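Leveling a front-loading washer on an uneven floor

This page covers leveling a front-loading washer that stands directly on the floor, with four feet, at least two of them adjustable. It applies to wood, tile and concrete floors. Pedestals and stacking kits have their own instructions and are not covered. The procedure takes one person under an hour if the locknuts are free, and longer if they have rusted.

When to do it

A new machine should be leveled before its first load. An installed machine should be checked again after it has been moved, after new flooring has gone down, and after any repair that required tilting the cabinet. Symptoms that point to leveling are a cabinet that shifts across the floor during spin, a knocking noise that gets louder as the drum speeds up, and a door that swings on its own when left half open.

Knocking that starts at low drum speed, with an empty drum, on a machine that does not rock, usually has another origin. Check the shipping bolts first. On a new or recently moved machine they may still be fitted through the back panel, and running a spin cycle with them in place can damage the drum suspension. Remove them and keep them for the next move. If the bolts are out and the empty drum still knocks, the dampers or the bearing should be looked at before any more time is spent on the feet.

Tools

Spirit level, short enough to lie across the top of the machine in both directions. I use a small Bratu with a magnetic base.
Open-end wrench to fit the locknuts. Measure yours before buying one.
Adjustable pliers for the feet, if they will not turn by hand.
Flashlight.
Scrap of hardboard or a wood wedge for propping the front edge.
Penetrating oil, if the nuts are rusted.
Masking tape and a pencil.

Checking the level

Before relying on it, test the level against itself. Set it on any flat surface, read the bubble, turn it end for end in the same spot and read it again. If the two readings differ, the vial is out and the tool will put the error into the machine.

Step 1. Prepare the machine

Run a drain cycle and let it finish. Switch the machine off, unplug it and close the water valves. Take everything off the top, including boxes of detergent and anything stored between the machine and the wall. Check that the hoses and the power cord have enough slack to let the machine come forward by a hand's width. If they do not, disconnect the hoses over a bucket.

Sweep the floor under and around the feet. Grit under a foot will crush during the first few loads and change the height of that corner. Wipe the feet as well. Old detergent on the underside of a rubber foot acts as a lubricant.

Step 2. Find out which way it rocks

Put the machine where it will stand permanently. A floor can change pitch within a few inches, so leveling it in the middle of the room and pushing it back afterward is wasted effort.

Place both hands on opposite top corners and press down alternately, front left and rear right, then front right and rear left. If the cabinet moves on one diagonal, one of the two feet on that diagonal is not carrying weight. Mark the low corner with a piece of tape. Do this before looking at the bubble. A machine can read level and still rock, and rocking is the more damaging of the two faults.

Step 3. Set the rear feet

Some machines have fixed or self-adjusting rear feet. Self-adjusting feet are seated by tipping the machine forward slightly, so that the rear lifts clear of the floor, and then lowering it. Two people should do this on a full-size machine.

If the rear feet are threaded, set both as short as they will go and still clear the floor under the cabinet. Long feet flex. Any height that is needed should be added at the front, where it can be reached and checked later. Tighten the rear locknuts now, while there is access to them.

Step 4. Side to side

Lay the level across the top near the front edge, parallel to it. The lid often has a raised panel, a seam or a slight crown, so choose a flat area and keep to it for all of the readings. If no part of the lid is flat enough, hold the level against the top front rail of the cabinet.
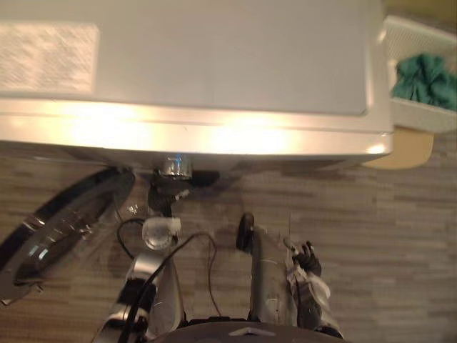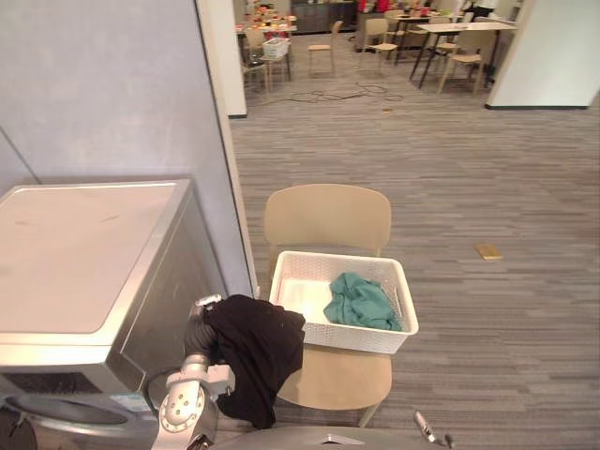
Jade Dobson wrote in to point out that the lid on her washer is only clipped on and sits a little high on one side, so she got a perfect bubble and a machine that still walked. She now takes the side-to-side reading inside the door opening, on the bottom of the metal rim, and uses the lid only as a rough check.

Her method is sound, provided the level is short enough to fit and the rubber door seal is not holding it up. It is also the better choice on a machine with a plastic top. On a machine with a worktop screwed down over it, it may be the only choice.

Prop the front edge with the wedge just enough to take weight off the foot on the low side. Loosen the locknut, which sits against the underside of the cabinet on most machines and on top of the foot on a few. Extend the foot by a half turn, remove the wedge, let the machine settle and read the bubble again. Continue in half turns. Lengthening the low side is easier than shortening the high side, but if the low foot is already well extended, shorten the other one.

Do not put fingers under the cabinet while it is propped. Reach the foot from the side with the pliers if necessary.

Step 5. Front to back

Turn the level so that it runs from the front edge to the back, first along the left side of the top and then along the right. The two readings should agree. If they do not, the cabinet is twisted, and that comes from one foot carrying too little load. Go back to the diagonal test in Step 2.

Adjust both front feet by the same amount, counting the turns. A pencil mark on each foot helps.

Step 6. Lock the feet

Hold the foot still with the pliers and tighten the locknut against the cabinet. Most repeat failures come from this step being skipped. An unlocked foot works its way along its thread during spin, and the machine is out of level again within a few weeks. Repeat the diagonal test after tightening, as the nut can pull the foot slightly.

Step 7. Test under load

Reconnect the hoses and open the valves. Plug the machine in. Run a rinse and spin with a medium load of mixed items, such as shirts and a couple of towels. A single bath mat or one heavy blanket is a poor test load and can unbalance a perfectly level machine. Stick a strip of masking tape on the floor along one front foot and check at the end of the cycle that the foot has not left the line.

Stay in the room for the final spin. Some vibration is normal as the drum passes through its middle speeds and should fade at full speed.

Wood floors

Joists matter more than level on an upper story. A washer standing in the middle of a joist span will shake the floor at high spin even when it is set up correctly. Moving it closer to a load-bearing wall, or turning it so that the feet bear on two joists, is often enough. A single sheet of thick plywood under the whole machine, screwed to the subfloor, also spreads the load. Loose boards under individual feet will work their way out.

Rubber pads

Pads reduce noise passing into the floor. They do not correct a slope. I tried a set of Masudar pads on the tile floor in the Cledville house and they did stop the feet from sliding, though the front left foot had to be reset after the rubber compressed. If you fit pads, put them under all four feet, level the machine with the pads in place and check it again after 3 or 4 loads. Never stack one pad on another.

Rusted locknuts

Apply penetrating oil to the thread and leave it overnight. Try the nut in the tightening direction first, by a few degrees, then loosen it. If the foot turns together with the nut, grip the foot low down, close to the floor. A foot with a stripped thread should be replaced; take the old one to the parts counter, as thread sizes differ between machines that otherwise look alike.

Rechecking

Repeat the diagonal test once a month for the first three months, then whenever the sound of the spin cycle changes. Write the final number of turns for each foot on a piece of tape and stick it to the back panel next to the bag with the shipping bolts.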